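Stolen Car Recovery Notes – README

Small text set on stolen and recovered cars. Put together by Robel Kumsa and Shirley Sandhu, cleaned up in October by Marilou Fajardo. 1,030 notes total, English only.

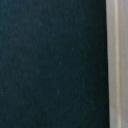
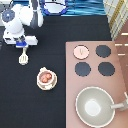
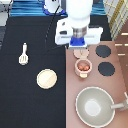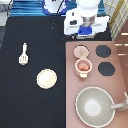 What's in it

One row per car. Make, model year, color, town, where it was taken from (driveway, street, shop lot), where it was found if it was found. Free text note at the end – some are one word, some go on forever.

Towns are Nostholm and Ketness. Nostholm is way bigger so dont read the totals as a rate.

Files

notes.csv – main table
towns.csv – town names and old spellings
held_out.csv – 30 rows, keep out of training please

Known problems

- Trim levels a mess. Same muscle car listed 2 ways depending who typed it.
- "Recovered" can mean a whole car or a bare shell. Read the note.
- Blank found_in = not found OR never filled in. No way to tell them apart.
- Reward amounts dropped, too many typos to trust.
- Plates and VINs removed. If you spot one we missed tell Shirley, don't post it in the tracker.

Labels

Rogelio Javier did the first pass, Laurinda Falcão checked it. They disagreed on almost 30 rows, mostly joyride vs. parts theft. Those are marked "unsure" in the reason column, leave them that way.

Use

Fine for search, tagging, class projects. Not for pricing insurance or guessing who took a car.

To do

- merge the Manalo tow yard list
- fix date formats in the Ketness rows
- seperate motorcycles from cars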